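From: Kamonchanok Inthanon
To: Motaung kitchen list
Subject: Re: the cutlery drawer, again

Hi all,

Pichit Somboon wrote:
> I went to set up for Friday supper and spent longer hunting for forks
> than I did cooking the rice. Everything is in one deep drawer and the
> chopsticks have worked their way under all of it. Does anyone have a
> system that works at home? I don't want to spend a lot and I can't
> drill into anything. Also, is it worth keeping the odd pieces?
> Pichit

Pichit, I have opinions about this! I fought with the same kind of drawer for years (ours was 20 inches deep, who builds these things) and I've gone over to open containers on the table instead. You pull everything out, sort it by shape, and whatever gets used most goes closest to the front. I'll go through it the way I'd do it, and please argue with me if your crowd eats differently.

1. Empty first, sort second

Don't try to sort inside the drawer. I tried that and all I did was stir. Tip the lot out onto a clean, light-colored surface, where you can spot the bent tines and the spoon with the mystery spot. Then pull out one spoon, one fork and one knife and lay them down as your starters, and build the piles from those. Keep your containers nearby but out of the way until the piles are made. 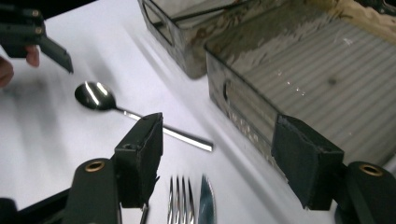
2. Give the long stuff its own basket

Chopsticks, skewers, anything long and thin. They roll, they jam, and they're the reason your drawer won't close. I like the rectangular mesh baskets, the see-through kind, set side by side so you can tell from the doorway what's in which. Let the long things lie on a diagonal if they won't go in straight. It looks messy and I've stopped caring — you can still grab a handful.

Measure your longest pair before you buy! I once came home from Zornow with a very nice set that was 13 inches inside, when I needed 14, and back I went. 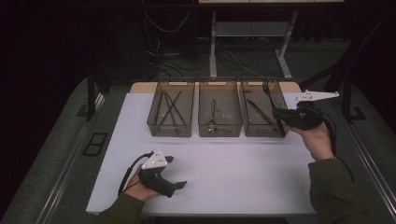

Three mesh baskets in a row, long thin things on the left.

3. Serving pieces last

Big handles go in a basket by themselves, at whichever end your cooks reach from. Don't let them share with the forks or you'll be digging again by July.

As for the odd pieces, I'd keep the spoons and let the rest go. A spoon that doesn't match still eats soup. If you have more forks than chairs, the Jondmont people were asking for some last I heard, and they aren't picky about pattern.

No drilling anywhere in this, by the way, and if you hate it you can put it all back in the drawer in one go. I can come by before supper on Friday and help you tip things out if you'd like company. Bring a towel, the drawer crumbs are always worse than you think.

Kamonchanok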